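**Brimer 664 pull-down kitchen faucet**
Reviewed 29/04/2018

The Brimer 664 is a single-handle, single-hole faucet with a pull-down spray head and a high arc spout. It replaces the older 660, which had a brass hose guide and a heavier base. The review unit was bought at retail and installed over a 30-inch basin in a household that cooks twice a day. It had been in service since December when these notes were written up.

**In the box**

The carton holds the faucet body with both supply lines already attached, the spray head, a braided nylon hose, a counterweight, a deck plate for three-hole sinks, a mounting nut, and a plastic wrench. The instructions are one folded sheet of line drawings. Step 4 shows the counterweight clipped on upside down. The printing on the weight itself is correct, so follow that.

The supply lines are 3/8-inch compression and long enough to reach low shutoff valves without extensions. They are crimped at the body and cannot be replaced separately. If one fails, the whole body comes out.

**Installation**

Installation took one person under an hour, with most of that spent removing the old faucet. The mounting nut is plastic with two steel set screws. It threads on by hand and the screws bite against a metal washer. This holds better than the wing nuts on cheaper models, and the body has not rotated in use.

The deck opening must be 1 3/8 inches. A 1 1/4-inch hole, common in older steel sinks, will not pass the hose connector. Maximum deck thickness is 2 1/4 inches, enough for stone over a plywood support.

The hose connector is a push fit with a locking clip. It seats with a click, but the clip can be closed before the connector is fully home. Ours was, and it dripped into the cabinet until it was reseated. Run the water for a full minute with a paper towel wrapped around the joint before putting anything back under the sink.

**Flow and spray**

The label gives 1.8 gallons per minute. We timed a one-gallon jug at 34 seconds on stream, which works out to slightly less than the label. On spray the figure was 37 seconds. House pressure at the time was 58 psi.

There are two patterns, selected by a rocker on the head. The stream is aerated and quiet. The spray is wide and flat, and does well on sheet pans, but it throws a fine mist forward when it strikes a spoon. The rocker stays where it is put after the water is shut off. Some people prefer a head that returns to stream. We did not find either better.

Reach is 8 1/2 inches from the center of the body. Clearance under the head is 9 inches, so a 12-quart stockpot must be tilted to fit with the head docked. With the hose pulled, there is no limit worth mentioning.

**Handle**

The cartridge is ceramic disc. Travel from off to full is short — shorter than on the Halvorsen model tested last year — and the useful range between a trickle and half flow is cramped. Temperature control is better, with an even sweep and no dead zone at the cold end. The handle tips forward to open and needs no clearance behind it, an advantage where the backsplash is close.

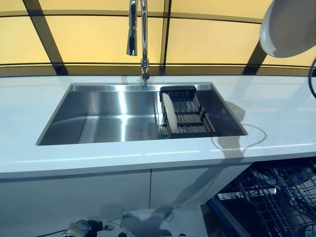 *Plarkura Kitchen & Bath Notes, no. 10, p. 214*

**Docking**

The head docks by weight and friction. There is no magnet. With the counterweight set at the mark given in the instructions, the head returned but did not seat fully, leaving a gap at the collar. Moving the weight four inches closer to the head cured it. Anything stored tall under the sink will catch the loop of hose, and spray bottles are the worst offenders.

**Finish**

The finish is polished chrome and has held up well. Hard-water spots show and wipe off with diluted vinegar. The brushed version costs more, and the sample we looked at in the Bundetwood showroom had a visible color difference between the metal body and the plastic head. On the chrome version the two match closely.

The underside of the spray face is soft rubber and can be cleared of scale by rubbing with a thumb.

**Verdict**

Recommended, with reservations about the short handle travel and the fixed supply lines. Buyers coming from the 660 should know that the old hose does not fit. The Halvorsen has the better handle and a magnetic dock — it also costs a third more and needs a wider hole. Spare cartridges for the 664 are stocked by Bundetwood and ship without the retaining nut, so keep the original.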